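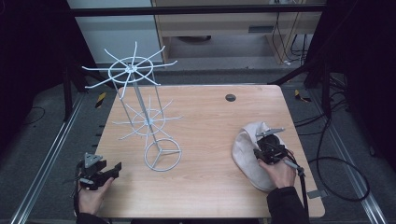 Ticket transfer for a wrestling event after the venue has changed

Posted in: Live Events - Tickets and Admission

I hold 4 tickets for the Grovora Winter Wrestling card in December, purchased through the Skendunero box office. The promoter has since announced that the event will move from the Valtonen Arena to the Droka Hall. My confirmation still shows the original venue, block and row. Two members of my party are no longer able to travel to the new location, and I should like to transfer their seats to other persons and keep the remaining pair.

I would be grateful for guidance on the following. Are the original seat numbers still valid? May a booking be divided after a change of venue, or must it be refunded as a whole? The notice I received gives 20th October as the last day for requests but does not say whether this applies to transfers as well as refunds. I paid 76 pounds for each ticket and would prefer not to lose the booking fee.

Asked by: ringside_enquirer

Posted by: Halfnelson

The seat numbers on your confirmation should be disregarded. When a card moves to a different building, the seating plan is drawn up again and every holder is placed in the nearest matching price band. You will be sent a new confirmation with a new block and row. Please do not print or forward the old one, as the bar code is normally cancelled when the new one is issued.

With regard to dividing the booking, this is permitted in most cases, but the order of the steps matters. The transfer should be made after the new seats have been allocated. If you transfer two seats beforehand, the system may treat them as a separate booking and place them in another part of the hall. That may be of no concern to you, but the persons receiving them ought to be told.

A refund is a different matter. Many box offices will refund only the whole booking where the reason is a change of venue, and the terms printed at the foot of your confirmation will state which rule applies. Look for the section headed "Material changes". If it refers to "the order", the booking is treated as one item. If it refers to "each ticket", you may return two and keep two.

As to the closing date, I would advise you to treat it as applying to both kinds of request until you are told otherwise in writing. Booking fees are generally returned with a full refund and kept by the seller on a transfer - you should ask for this to be confirmed too.

Posted by: upper_tier

I had the same thing with a boxing night. They put us behind a pillar. Ring them, do not email.

Posted by: Turnbuckle80

I agree with most of the first reply, with one correction. Floor seats are not always matched by price band. The ramp and the camera positions take up a different amount of room in each building, and a smaller hall may have fewer floor rows to offer. Holders of floor seats are sometimes moved to the lower tier and paid the difference. If your tickets are for the floor, you should ask about this before promising them to another person.

Please also note that the name of the lead booker usually remains on all tickets, including those transferred. Some halls ask for photographic identification at the door, so the persons attending in place of your guests should carry the transfer notice with them.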